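Journal > Household > Laundry

Search this blog Go

May
Posted by Ignacio Pruitt

Drying a double duvet cover without the wet ball in the middle

The flat has no outside line and the airer is 183 cm long when fully opened, which blocks the hall. Shirts and socks go on it. Bedding does not, so on Saturday mornings I carry the bedding down to the laundrette and use the dryers there. I have been doing this for long enough to have a method, and two people have asked for it after my last post on sheets.

The problem is well known. A duvet cover goes into a tumble dryer with pillowcases and a fitted sheet. The fitted sheet opens up as it turns, the cover wraps round it, the pillowcases go inside the cover, and after a full cycle the outside is hot and stiff while the middle is as wet as when it went in. Running a second cycle does very little to the middle. It bakes the outside further.

Preparation takes longer than loading. The cover is turned inside out and every button or popper on the open end is closed. I leave one gap of a few centimetres so air can get in, but a pillowcase can't. Poppers are better than buttons for this. My Nuvira set has plastic poppers and they have held; the Jistine set has buttons on thin thread and I have sewn three of them back on.

The fitted sheet goes in a separate load. If there is only one machine free, it waits in the bag. I used to put it in with the cover to save money and the saving was always lost on the second cycle.

Spin speed matters more than heat. A cover that has been spun at the highest setting the care label allows will dry in 20 minutes on medium. The same cover after a gentle spin needs nearly double that. If the washing comes out dripping, put it back for a spin before paying for any drying.

Shake everything out before loading. Hold the cover by two corners, shake it, fold it loosely once lengthways and feed it in from one end. A cover pushed in as a lump tends to stay a lump.

Stop the machine after 10 minutes, take the cover out completely, shake it again and put it back the other way round. Opening the door and poking at it with one hand does not have the same effect. I set a timer on my phone for this, as the clock in the laundrette is wrong. 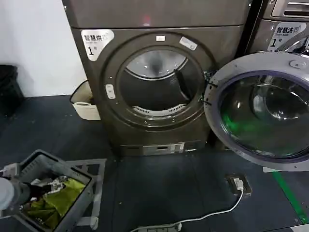 Lint is the other thing that slows a load down, and cotton bedding sheds a lot of it in the first few washes. I check the screen before I put anything in. On the number one dryer it is the curved white strip with rows of small slots along the lower part of the drum opening, and with the door swung right back it can be wiped with a dry cloth in a few seconds. The slots want wiping along their length. Wiping across them pushes fluff in. I also run a hand round the inside of the drum for stray socks and tissues.

Dryer balls: I have tried a pack of Bimuvetti wool ones. They helped slightly with towels. With a duvet cover they ended up in a corner of it, through the gap I had left, and came home with me inside the bedding. I no longer take them.

Take the load out while the seams are very slightly damp. Fold it at the laundrette if there is a clear surface, in half lengthways and then in thirds, and carry it flat on top of the bag. The seams finish drying over the back of a chair at home. I don't iron mine.

Next post will be on pillows, including the Sarmiento feather pair that took most of an afternoon.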